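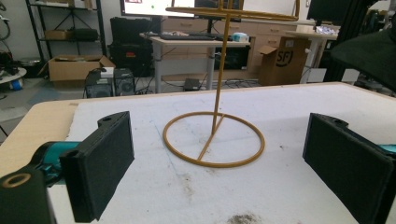
Drilton to open second homeware shop in Vellell

24 November 2019

Homeware retailer Drilton will open its second shop in May, taking over the former Bahrami furniture showroom on the market square in Vellell. The shop will cover 3,400 square feet over two floors and will stock the full Drilton range, including kitchen storage, table linen, lighting and small furniture.

Work on the building starts in the new year. The ground floor will be opened up to make one large sales area, with the till moved from the back wall to the side entrance. The original shopfront will stay, as will the tiled porch, which is to be cleaned and repaired. A lift will be put in so that all customers can reach the first floor.

Drilton has traded from a single shop and by mail order until now. Many of its mail order customers live in and near Vellell, and the company has had regular requests for a place where people can see larger items before buying them. Delivery from the new shop will be free within the town on orders over £200.

The first floor will be given over to storage and shelving. Customers will be able to bring in the measurements of an alcove, cupboard or hallway and have a set of shelves planned while they wait. The planning service is free and there is no need to book, although appointments will be offered on Saturdays.

The Dolus range, sold only online up to now, will go on display for the first time. It is made up of 400 pieces that can be bought singly and added to later — baskets, hooks, trays, boxes and racks, with matching lids and labels for the boxes. Prices for the range will be the same in the shop as on the website.

"We looked at several buildings and kept coming back to this one," said a spokesperson for Drilton. "It has good light, it is close to the bus station and people in the town already know it as a place to buy things for the house. We want to be open before the summer, when a lot of our customers are moving home."

The shop will be open from 9am to 5.30pm, Monday to Saturday. Sunday opening will be looked at after the first six months. There is no car park at the building, but customers collecting heavy goods will be able to use the loading bay in the lane behind it. Staff will carry items to the car on request.

Drilton will be taking on full-time and part-time staff in sales, stockroom and delivery roles. Retail experience is useful for the sales posts but not required, and training will be given before the shop opens. Stockroom posts include early starts on delivery days. Application forms will be available from the existing shop and on the Drilton website from the middle of January.

The existing shop will keep its present opening hours and stock. Mail order will carry on as before, and online orders may be collected from either shop once the new one is open. Gift vouchers already bought will be accepted at both.

Notes to editors

Drilton sells homeware and storage goods through its shop, its website and a printed catalogue. The current catalogue lists 790 products. The spring edition will include a map and opening details for the Vellell shop.

Floor plans and product pictures can be requested from the Drilton press office — please allow two working days for a reply.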